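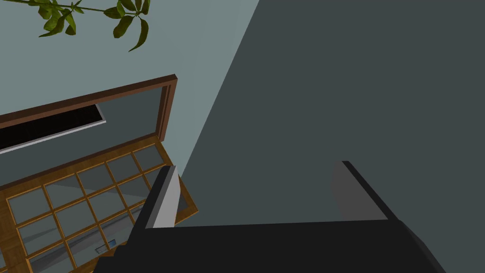 Gurley cell is down again, third week of August and same fault as before. The grip command times out, arm carries on with the move anyway, nothing in its fingers. We caught it in the simulator first, on the cabinet door job: fingers open over the edge of the glazed panel, nothing between them, left one right above the small panes. In the sim that costs zero. On the floor at Jirkholm it cost us a door, glass everywhere inside the fence, 40 minutes to sweep up. No one hurt.

What we know so far. Timeout is set to 900 ms, the controller waits, then reports "done" insted of "failed". Should stop dead. Doesn't. Came in with the last Grorilby update as far as we can tell, older version ran 3,000 cycles clean.

Until its patched: Gurley stays locked out, key is in the shift office. Trình line has the same update so half speed only, and 2 people present for any restart. Don't reach in to clear a part, even if the screen says done. Screen is wrong.

Rollback test Wednesday, early shift. Log any missed grip, even small ones.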